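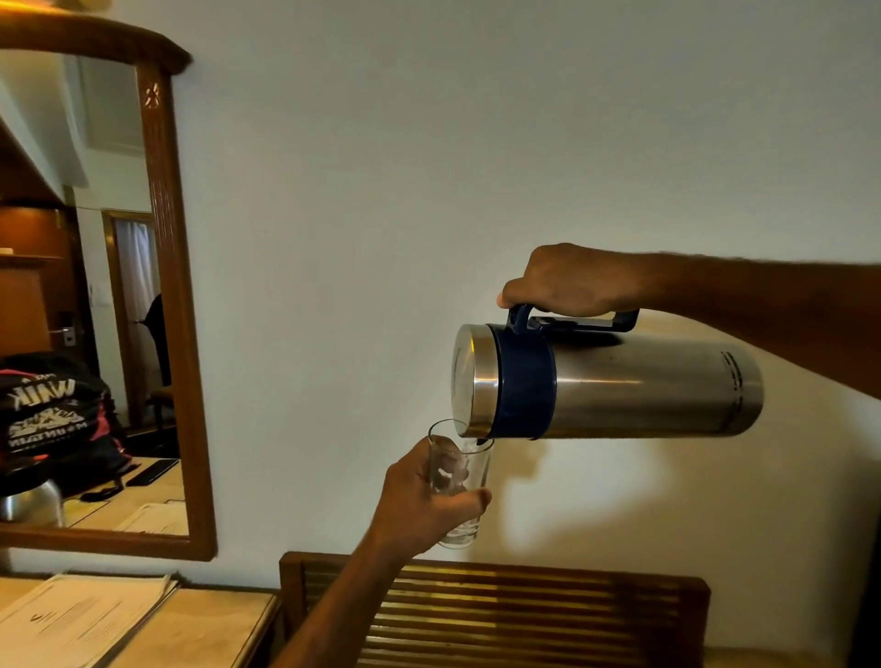
Chapter 6
Side Bets and Settlement

A side bet is a wager between named parties on an event outside the main game. It differs from a stake placed with a bookmaker in that the parties write the terms themselves, and most disputes arise from terms left vague.

This chapter covers three matters: the wording of the condition, the holding of stakes, and the treatment of a void bet. Section 6.2 sets out the model agreement drafted by Nambiar and Kvam for the Skambridge card rooms, under which a neutral holder keeps both stakes until the result is agreed in writing.

Readers should already be able to convert odds to implied probability - see Chapter 3. A bet at 20 to 1, for instance, implies a probability of 1/21, before any allowance for the risk that the losing party does not pay.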